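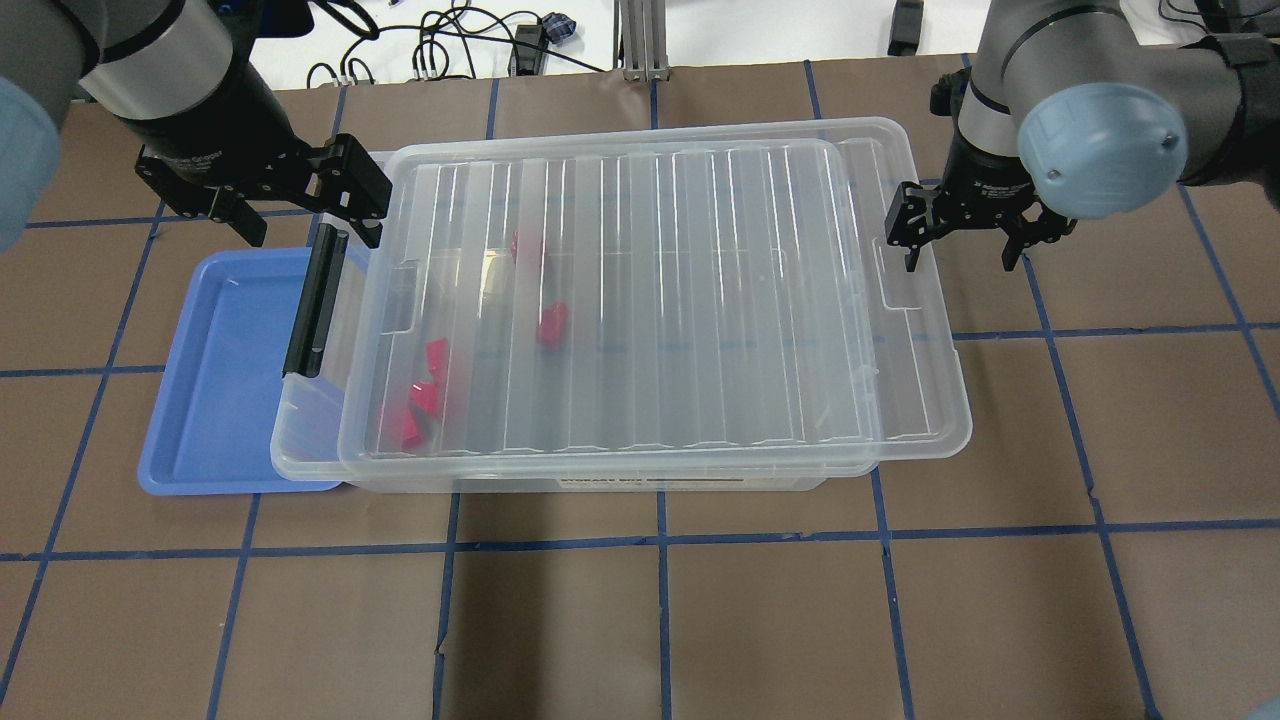
4.3 Preparing the two-arm cell for the container task

This section is for the Tanumard cell with two arms and parallel grippers. Read section 4.2 first if the arms were not yet fixed to the table.

Before you start

The power of both arms must be off. Put the key switch on the Citport control box in position 0 and keep the key with you.

Covering the work surface

1. Clean the table and let it dry.
2. Lay the brown kraft paper over the working area and pull it flat from the middle to the sides. Small creases are allowed. A fold that stands up is not allowed, the fingers can catch it.
3. Put the blue tape in a grid. The lines help the operator to return the objects to the same place. They are not used by the software, so they do not need to be perfectly straight.
4. Press the crossing points of the tape with your thumb.

Note: Change the paper when it is torn or when the tape begins to lift. At the Lūse site we change it every 7 days.

Cables

5. Keep all loose cables on the table behind the paper. No cable may lie on the paper.
6. Move each arm by hand through its full range and look at the cables during the movement. If a cable becomes tight, give it more length at the table side, not at the wrist.

Caution: When the brake is released the arm can drop. One person holds the arm and a second person presses the release button.

Checking the grippers

7. Wipe the fingers with a dry cloth.
8. Check the screws of the fingers. If one is loose, tighten it with the small key from the Flando tool set.
9. Switch on the power and run program 112. Each gripper opens and closes 2 times. Both fingers must move together and without noise.

Placing the objects

10. Put the blue tray on the paper and the clear container with its ribbed lid in front of the arms, with the long side across the table. The red parts are put inside before the lid.
11. Bring the arms to the start position at low speed, one gripper at each short end of the container. The fingers must not touch the lid or the handle while the arms wait.

Caution: Do not put your hand between the grippers to correct the container. Stop the program, turn the key to 0, and then correct it.

If the gripper closes beside the handle

Check first if the container was moved from its place on the grid. If the place is good, repeat the hand calibration from section 4.2 for this arm only. The other arm keeps its values.

Last change of this section: 2020-11-11. The drawing of the cable path will be added in January.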